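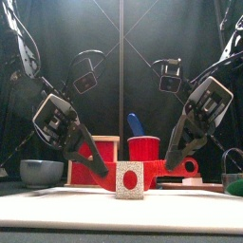

Red cup with a blue item standing in it, and a speckled white block in front.

Small Objects Collection: New Arrangements for Borrowing and Return
2022-04-24

The Thorlacius Household Library has completed its review of the Small Objects Collection and will put revised borrowing arrangements into effect with the next loan period. The collection now holds 2,709 pieces, most of them cups, trays, lidded boxes, blocks, rods and other items small enough to be lifted with one hand. Schools, day centers and occupational therapy practices in Plornport and Skernmont use them for sorting, stacking, and packing exercises, and in recent years for courses in keeping a kitchen or work table in order.

The review was led by Ditte Hjaltadóttir, Head of Collections, and covered the catalog, the condition of the pieces and the way sets are put together for loan. It found the pieces themselves to be in good condition. The catalog was less satisfactory. Many entries gave only a color and a general word such as "holder" or "piece," and in several cases the same object had been entered under two names. These entries have been rewritten. Each now states the shape, the main color, and whether the object can hold other objects.

Borrowers should note the following changes.

Sets will be issued in gray carrying boxes with a printed list inside the lid. A standard set contains one cup, one tray, one lidded box, one block and at least one long, narrow item. Larger sets may be requested in writing. Where a course requires objects of a single color, the Library will supply them if they are available, but borrowers are asked to name a second choice.

A borrower may hold two sets at one time. Institutions that have previously held more by standing agreement may keep them until September, when all such agreements end and must be renewed.

Items placed inside other items must be listed separately on the return form. A pen left in a cup, or a clip in a tray, has often been overlooked in the past — the container was checked in and its contents were not. The form has been given a second column for this purpose.

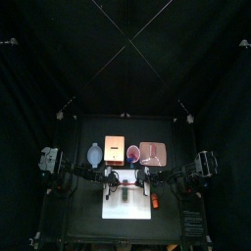

Table layout is treated at greater length in the new course guide than in the previous one. The guide recommends that containers be kept together along the far edge and that the middle of the table be left for the object in use. The order of the containers matters less than keeping it the same throughout a session. A row made up of a light blue oval container, a peach-colored box, a pink cup and a pink translucent tray is easy to name aloud and easy to restore, and a white board in front of it gives the working area a clear boundary. Any small item lying beside the board, such as the orange one at its right, should be given a place in the row before the session ends. On a black table the pale containers stand out well, and dark pieces should be placed on the board where possible.

The guide also contains a section on balancing and crosswise placement. Course leaders have asked for more exercises with rods and blocks, in particular exercises in which a rod is brought across a standing block and held level. Five such exercises are now included, in order of difficulty. They may be carried out with pieces from any standard set that includes a rod.

Cleaning instructions remain as before. Plain cups, trays and boxes may be washed in warm water with mild soap and must be dried before packing. Pieces with a printed or textured surface should be wiped with a damp cloth only. Labels must not be removed, and borrowers should not add labels of their own.

Villads Vídalín has been appointed Loans Officer and will receive all booking requests, including those for the Skernmont reading room. Requests should state the name of the institution, the number of participants, and the dates on which the sets will be collected and returned. Transport to addresses outside Plornport will continue to be provided by Drivport. Damaged boxes should be reported to the driver at the time of delivery and confirmed to the Loans Office in writing.

The course guide has been printed in 600 copies. One copy will be sent to each registered institution with its next set, and further copies may be collected at the front desk on Library premises. Institutions that still have the earlier edition are asked to discard it, as the object names in that edition no longer match the catalog.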